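A Place for the Mug
The Workday Table, from the Prorkley Quarterly

Few household objects travel as far in a day as the insulated mug. It leaves the kitchen before 8 a.m., crosses to the desk, and is often found at night wherever the last task was set down.
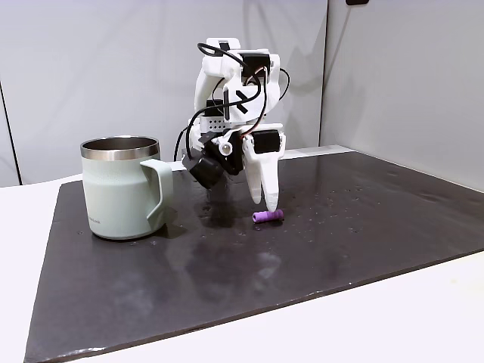
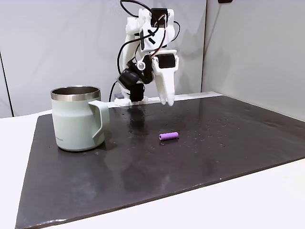 The insulated mug entered the American home by way of the car and the campsite, and its early forms show it. Lids were tall, handles were heavy, and colors were chosen to be found in tall grass. The mugs now kept on worktables are quieter. Pale sage green, a shade that Borkine introduced to its tableware line and has since extended to 40 pieces, sits comfortably against a dark mat and a white tabletop, and a straight body takes up little of the surface. Nostolum, which has made drinkware for over 90 years, reports that plain cylinders now account for most of its orders.

The mat deserves equal attention. White tabletops show every ring and scratch, and a dark mat of generous size protects the area where hands and cups come to rest. The design office at Carretero advises leaving a margin of bare table on at least two sides, so that the mat can be lifted and wiped beneath. It also recommends setting the mug to the left for those who write with the right hand.

Care is simple. Mugs should be washed by hand at the end of the day and left open overnight. Mats should be brushed weekly and laid flat to dry after cleaning.

The Prorkley exhibition of tableware and desk furnishings, with 400 objects on view, remains open through December.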